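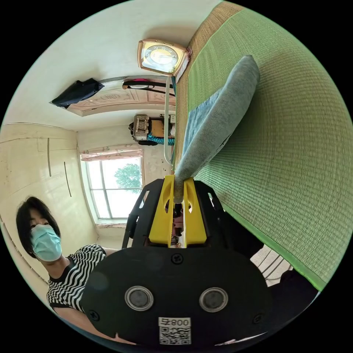

Amoah Saturday Builders, Junior Pages

How does a robot learn to grab stuff?

Quick one this month, we have a lot to get through before August.

You know how to pick up a cushion. You don't think about it. Hand goes out, fingers close, done. A robot knows none of that. It doesn't know what a cushion is, or that a cushion is squashy, or that the corner is an easy bit to grab.

So somebody has to show it. And the way we do it in our build is pretty simple. Make a gripper a person can hold. Walk around the house with it. Pick things up.

The gripper has two yellow fingers. They pinch. That's all they do! No thumb, no pinky, no wiggling. Try it yourself, put your hand in a mitten and pick up a pillow. Same kind of thing. You have to come at it from the right side or you get a handful of nothing.

Soft things are sneaky. A block of wood stays the same shape when you squeeze it. A cushion bends and sags, and the far end goes wherever it wants. Go for a corner or an edge. Close slowly. Lift a little. Then a little more.

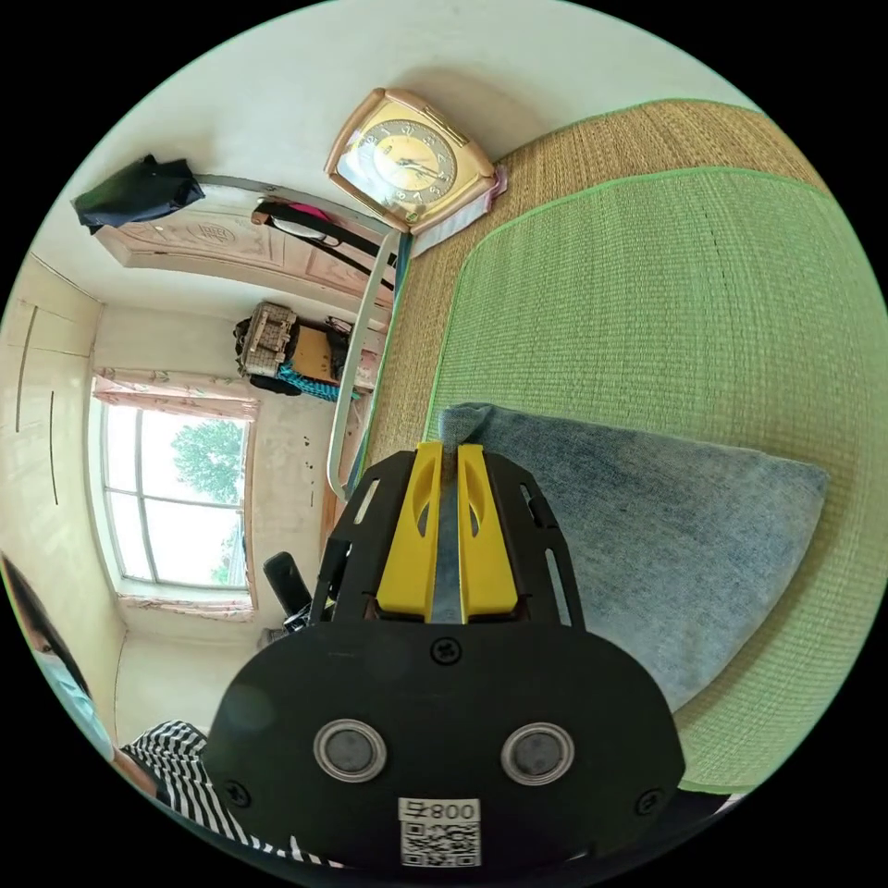
What goes into the build

Short version, becuase the long version is on the parts sheet.

A body. Ours is black. Everything else bolts onto it.

Fingers. Flat faces, with slots in them. We drew a lot of finger shapes on paper before picking one. Paper is cheap, draw loads.

Screws. Go snug, then stop. Too tight and you can crack a plastic part, and then it's back to the start and Nii Korletey has to find you another one.

A camera. The robot needs to see what the fingers were doing. Think of it like a diary made of pictures. Finger open, finger closing, got it, lifting.

A number label, so the pictures from one gripper don't get mixed up with the pictures from another. Boring but do it.

Then practice

One try isn't enough. 20 tries isn't enough either. We're aiming for 1,000 and on Tuesday we were at 900, which sounds close until your arm is the one doing it. Swap people. Take breaks. Juice.

Also change things as you go. Put the cushion over here, then over there. Turn it round. Stand on the other side of the bed. If the robot only ever sees one cushion in one spot, it'll learn that one spot and be totally lost when you move it.

And change the object! Flat things, floppy things, long round things. Something round can roll off or spin in the fingers, so line it up in the middle before you close them.
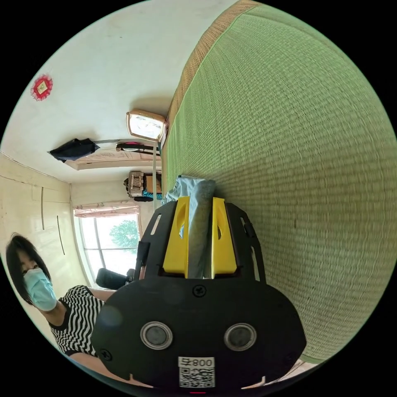 Squeeze too little and it drops. Squeeze too much and you squash it. People feel this in there fingertips, but a simple gripper can't feel anything, so watch closely and go gently.

Words to know

Gripper: the part of a robot that grabs.
Demonstration: showing the robot how, by doing it yourself.
Grip: how you're holding something. Can be good or terrible.

Try it at home

Get 4 soft things and a pair of kitchen tongs. Clean tongs, ask first. Move everything from the bed to a chair, no hands. Which one was hardest? Where did you grab it? Write it down and bring it along.

Wheels next month, if the parts get here.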